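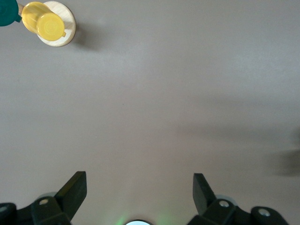 Yellow bit, wooden disc, large amount of table.

Day 2 of clearing out the toy bin. Everything gets a turn on the table before I decide its fate. So far its fate is "back in the bin."

The mauve-gray table is a Stallholm, by the way. I spent most of July choosing that color so it would hide crumbs. It hides crumbs. It does nothing for bright yellow.

The teal thing up in the corner is staying too. I put a toy like it out for $40 once and got one message, asking if I'd take $2.

I would have. They never wrote back.

Anyway, the bin is full again and the lid doesn't close.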